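Chapter 4
Building the Hand-Held Gripper

Chapter 3 ended with a complete parts list and a cleared bench. We now begin assembly. The reference build for the rest of this book is the Sillthorpe gripper, a hand-held tool with a gray housing and black finger pads, made by Remo Longo in the shared workshop at Candanau. It can be reproduced in a garage or a spare room, provided the builder has access to a printer with a large enough bed.

Three matters are settled in this chapter: the shape of the housing, the seating of the finger pads, and the field of view of the camera. They are treated together. A change of 2 mm at the pad seat alters both the grip and the part of the image that the pad covers.

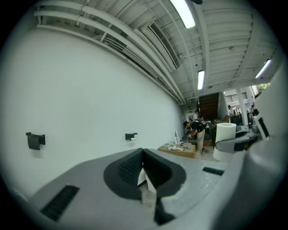
Figure 4.1 View from the tool's camera in a shared work area. The finger pad, with its grid-textured inner face, is at lower center.

Note how much of a wide-angle view is taken up by the tool itself. The housing occupies the lower part of the image, and straight lines in the room, such as the wall and the pipes along it, are strongly bent. Section 4.3 gives a method for measuring this distortion.

Housing and pads together weigh 429 g in the reference build. Builders using the thicker Garberg shell should add 40 g and repeat the balance check in Section 4.2.

Before starting, you should be able to:

read a dimensioned drawing
set a threaded insert
calibrate a printer for shrinkage

4.1 Shape of the Housing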